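Von: Seija Aaltonen
An: Liste Automatisierung Usteck
Betreff: Re: Budget zweite Zelle, Handgelenkkameras

Hallo zusammen,

Marthinus schrieb:

> ich brauche bis Ende Januar eine Zahl für die zweite Zelle in Halle 3.
> Im Entwurf stehen bisher der Arm, der Greifer und die Steuerung, alles
> von Doolan. Für Kameras, Kabel und Ersatzteile ist nichts eingetragen.
> Llinos meint, wir könnten die Kameras aus der ersten Zelle übernehmen
> und dort später neue einbauen. Geht das, oder muss ich das als eigenen
> Posten führen? Und wer rechnet mir die Schulung aus?
>
> Marthinus Swanepoel

Bitte als eigenen Posten führen. Die Kameras aus der ersten Zelle bleiben, wo sie sind, solange dort im Zweischichtbetrieb bestückt wird. Ein Umbau kostet uns jedes Mal eine neue Kalibrierung, und die Halterungen passen ohnehin nicht an den neuen Flansch. Ich rechne mit drei Kameras, eine am Handgelenk und zwei fest montiert, dazu eine Handgelenkkamera als Reserve im Schrank.

Bei der Auflösung würde ich nicht sparen, bei der Bildrate schon. Wichtiger ist mir, dass wir vor der Bestellung Aufnahmen vom Handgelenk bei unserem Hallenlicht vorliegen haben und nicht nach dem Datenblatt kaufen. Manche Bilder sind so kontrastarm und so stark komprimiert, dass sich darauf kein Gegenstand sicher erkennen lässt. Mit so etwas kann die Greifplanung nichts anfangen.

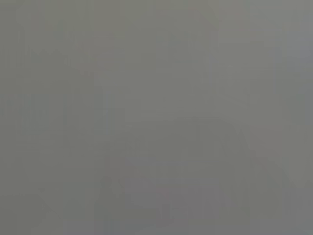 Muss die Schulung noch in dieses Budget?
Die Schulung läuft über den Topf von Carmela Sala und gehört nicht in die Investition, nur die Reisekosten des Technikers müssen bei uns stehen.

Zum Rest des Entwurfs:

Kabel. Bitte 16 Meter geschirmte Leitung pro Kamera ansetzen. In der ersten Zelle hatten wir zu knapp bestellt und mussten mit Verlängerungen arbeiten, die sich am Schleppkettenende gelöst haben.

Beleuchtung. Steht nirgends. Filtmont bietet einen Ringaufsatz und eine feste Leuchte an. Ich hole für beides ein Angebot ein. Wenn wir uns für den Ringaufsatz entscheiden, muss das Gewicht in die Traglastrechnung, das macht Dwynwen.

Greiferfinger. Sechs Paar als Verschleißteil für das erste Jahr. Die weichen Einlagen kann man einzeln nachkaufen, der Grundkörper wird nur im Satz geliefert.

Rechner. Der vorhandene reicht für die Bildverarbeitung der ersten Zelle, mit drei weiteren Kameras reicht er nicht mehr. Ich würde einen zweiten gleichen Typs nehmen, damit wir nur ein Systemabbild pflegen.

Software. Die Lizenz von Bundo gilt je Steuerung und nicht je Standort. Das haben wir beim letzten Mal falsch gelesen. Also eine weitere Lizenz plus Wartung.

Stellfläche. Im Hallenplan sind für die Zelle 122 Quadratmeter reserviert, das genügt auch mit Schutzzaun und Palettenplatz. Falls Llinos den Zaun durch Scanner ersetzen will, brauche ich das vor der Anfrage an Doolan, die Sicherheitssteuerung ist dann eine andere.

Offen ist noch die Lieferzeit für den Arm. Doolan nennt 16 Wochen ab Bestellung, die Festkameras kommen schneller. Ich würde Kameras und Beleuchtung deshalb zuerst bestellen und am vorhandenen Prüfplatz einrichten. Marthinus, wenn das buchhalterisch in zwei Teile zerlegt werden muss, sag mir bitte, wo die Grenze liegt.

Die Tabelle mit den Posten liegt im Projektordner, Blatt 2. Spalte F ist noch leer, da kommen die Angebotspreise hinein.

Grüße
Seija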